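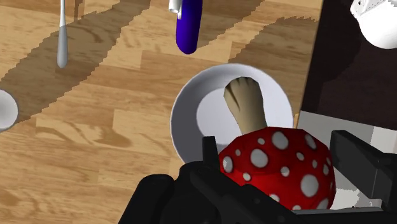
*Spotted toy mushroom and a white plate, on light brown wood.*

**Tomeck play food, 20-piece box**

I bought this set in August for my two kids, who are 3 and 6. It replaced a bag of hand-me-down play food from my neighbor Nkechi Dauda, most of which had been chewed.

The box has fruit, vegetables, bread and a fish. The colors are strong and the paint has held up to daily use. I wipe the pieces with a damp cloth on Monday mornings and nothing has rubbed off so far.

Sizes are all over the place. The egg is nearly as big as the loaf of bread. My son doesn't care, but my daughter does, and she has stopped using the egg.

The bread comes in slices that stick together with hook-and-loop dots. One dot fell off in the first week. I glued it back on. Allbridge, the store I ordered from, offered a partial refund when I wrote to them, and I took it.

Storage is the weak point. The cardboard box tore at the corners and the lid no longer closes. We use an old shoebox now.

I'd buy it again at the sale price. At full price, the Bonero set has fewer pieces but comes with a cloth bag.

4 out of 5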